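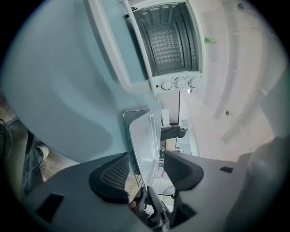
### 4.2 Positioning and first heating

1. Set the Drundix on a level, heat-resistant surface. Leave 11 cm clear at the back and on both sides.
2. Plug directly into a grounded wall outlet. Do not use an extension cord.
3. Turn all knobs to their off position before connecting power.
4. Run the oven empty at 168 °C, with a window open. A slight odour is normal on first use.
5. Let the oven cool fully, then wipe the rack with a damp cloth.

**Caution:** Keep curtains, paper and houseplants out of the clearance area.

**Note:** For crumb tray removal, see section 4.3.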